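24 February 2026, evening

Lab from two until they locked the corridor. Writing this up tonight while the order of things is still clear in my head, and because Sepehr Babaei wants the module logbooks in a state he can mark by the end of April.

The task for our group is unchanged: foam block, tray, dexterous hand, one arm. Pick, hold, place, release, with as little scripting as we can get away with. Group Isto (we are Group Stiter, the names came off a list and I have stopped asking) went for a two-finger approach in simulation and already have curves to show. We have a hand with far more joints than we need and a grasp that is sensitive to everything.

First forty minutes went on the thumb. Junhao had changed the opposition angle on Friday and not written it in the shared sheet, so my old pre-shape closed on nothing useful. Once the value was restored the hand closed as expected in free air. I have now put a line at the top of the sheet asking for initials next to every change. He initialled it.

Then the timing problem. The hand controller was receiving the close command 252 ms before the arm reported it had settled. Yaqin found it in the log by lining up two columns, which I should have done last week. The cause is dull: the settle flag is published by the arm node at a low rate and the Flovalier bridge does not wait for it. She added a blocking check. It costs us cycle time and I don't mind at all. Speed is not in the marking scheme, repeatability is.

Grip force next. We command finger position and infer force from motor current, so with foam the reading is soft and late. The block compresses, the current rises slowly, and by the time it crosses the threshold the fingers have already gone further than I want. We had the threshold at 311 in controller units. Guoqing argued for dropping it a long way and letting the foam do the work, as its friction is high and its weight is next to nothing. I wanted small steps. We did it his way and I have to record that the hold looked steadier with less squeeze, at least by eye. The limit for the next session is to be decided from the logs and no other source.

Zeyu Zou ran the annotation in parallel. Each trial gets a start mark, a contact mark, a lift mark and a release mark. His contact marks differ from mine by several samples wherever the thumb lands first, which means we do not agree on what contact is. Agreed definition, for the record: first sample at which any finger current leaves its baseline band. Thumb included. Old trials to be re-marked.

Copying the stills in here, since the logbook template takes four.
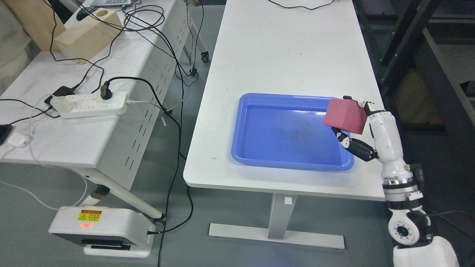
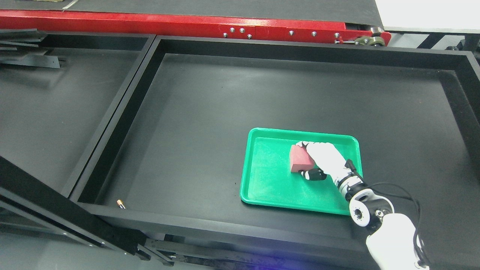

Red block on the green tray, hand closed on it. 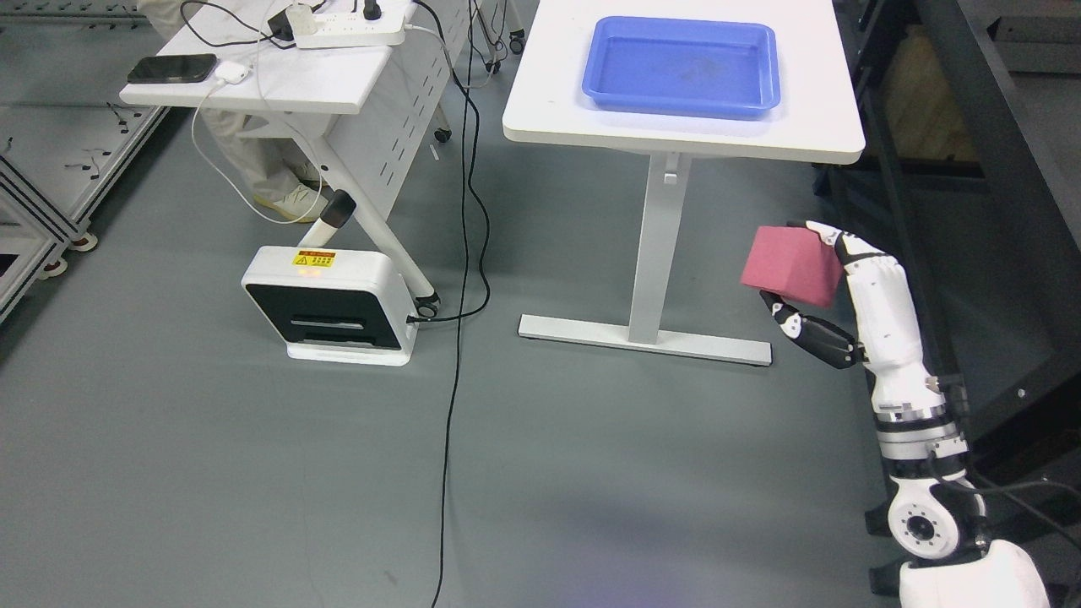 Pink cube held, blue tray on the desk.

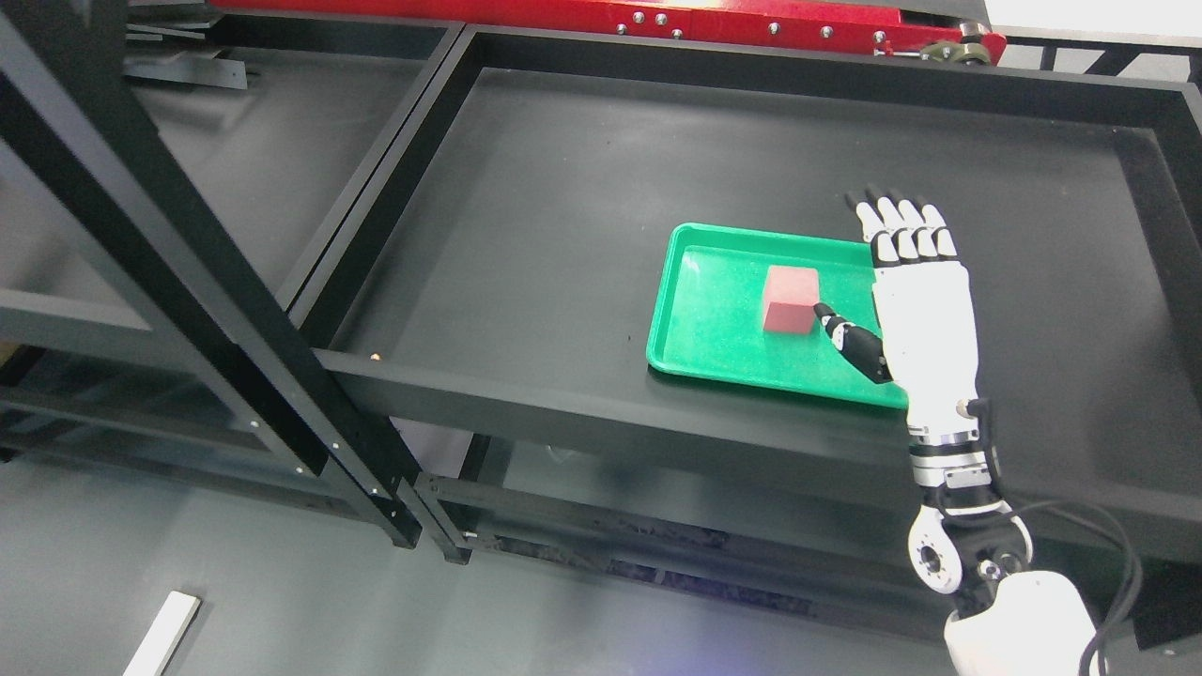 The colour question is still open. Guoqing's detector segments on hue and then fits a box, and it is happy with a strong contrast between block and tray. Put a pale object on a pale surface and it will fit the box to a shadow. Sepehr's remark last week was that a detector which needs a coloured tray is a detector of coloured trays. He is right, but the depth data on foam is poor and I have no better proposal yet. Yaqin suggested using hue for the first guess and edges for the orientation. That is probably two evenings of work for her and one for me.

Orientation matters more than I had assumed. When the block is turned relative to the palm, the fingers meet a corner and the foam deforms unevenly, and our pre-shape takes no account of that. I started on a wrist rotation step before the close – simple, one joint, angle read from the box fit. It compiles. It is not tested. The sign convention on the wrist is the opposite of the one in the manual Xiao gave us, so I have left a comment in capitals.

Plan for the next session: 50 trials with the lower threshold, fixed orientation, no one touching the parameters in between. Then the same set with the rotation step switched on. Zeyu marks both sets without being told which is which.

Also to do: back up the logs (Junhao), re-mark the old trials (Zeyu and me, half each), write the paragraph on the settle flag while Yaqin still remembers the details. And I need to return the hex keys to Group Isto, who have asked twice.

Bus at ten past nine, missed it, walked.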